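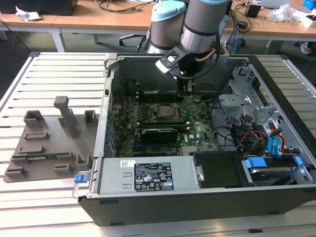 Robot arm over an open desktop tower, with the gray fixture plate to its left.

Batinetti sells its disassembly kit to shops that already own a robot arm and want it to take on old desktop computers. The box holds a two-finger gripper mount, a wrist camera bracket, files for printing a fixture plate, and a license for the Ninero software. We paid 2,673 dollars for the kit in October 2019. The arm is extra, and so is the table.

Setup went faster than I planned for. Bolting the mount on was easy, and the printed manual is good up to page 60. After that it turns into a list of error codes. Teaching the software where a processor socket sits took most of an afternoon - after that it kept the position even when we swapped one case for another of the same model.
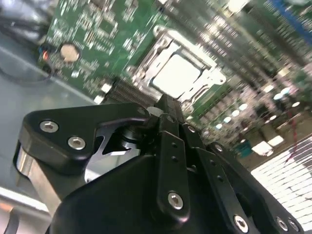
By Marcela Charvát
Tested with Hamdia Adugna

Reach is the main thing to know before buying. The finger is narrow enough to get at the small latches and levers on a crowded board, but the body behind it is wide. In a full tower you have to plan the approach so the housing clears the drive cage and the cables. Hamdia wrote three approach paths before we had one we trusted at normal speed.
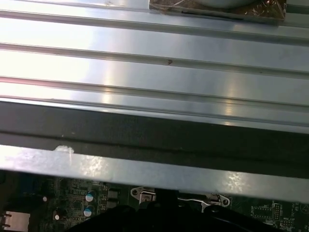 The wrist camera helps with this, up to a point. Shiny sheet metal throws a lot of glare, and we ended up turning down the lamp over the bench. Ninero has an exposure setting, but it is two menus deep and resets when you close the program.

Support answered both of our emails within a day. Spare fingertips cost 60 dollars a pair, too much for what they are. Lelura has a cheaper kit, without the camera bracket, and for slim office machines I would look at that one first. For full towers I would buy the Batinetti again. An update to the software is due in November, and I hope it fixes the exposure setting.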